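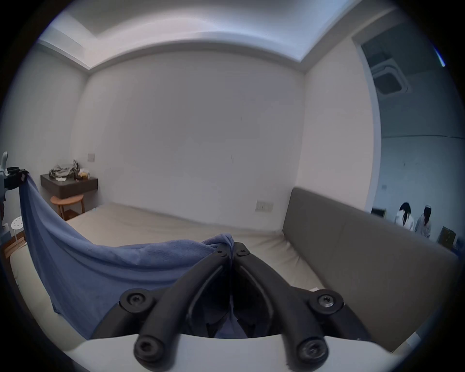
So where can you get Trindley meals delivered now? Anywhere in Kellier County, plus the town of Tasetti just across the river.

Home | Menus | Delivery Area | News | Contact

Trindley Kitchen adds family-size dinners and a second delivery route
February | By Rachid Fahmy, owner

I've been cooking and dropping off dinners in Kellier County for 6 years, and the question I get most is when I'm going to make something bigger than a single tray. Well, it's happening! Starting this month you can order family-size pans that feed four, and there are 13 of them on the first menu – lentil shepherd's pie, black bean enchiladas, my aunt's okra stew (ask for it spicy, please) and plenty more.

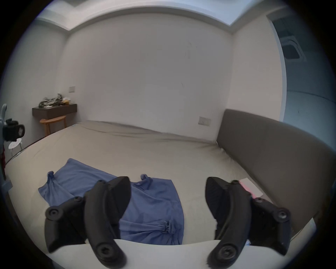 Family pans come chilled, with heating directions on the lid, and they keep for four days in the fridge. I built the menu for the kind of evening when you've changed the sheets, there's still a blue garment lying out on the bed waiting to be folded, and dinner hasn't crossed your mind. Put the pan in at 350 and go finish up.

We're also moving the packing line into the old Kakakhel bakery, which gives us room for some 100 extra orders a week. Last year we delivered 2,023 meals out of a kitchen I could barely turn around in, so you can imagine how happy I am about the new ovens.

Prices on single trays stay the same. Family pans need to be ordered by noon the day before delivery, and you can skip a week or cancel whenever you like – just send us a note through the contact page.

We use cookies to remember your cart. Accept | Manage settings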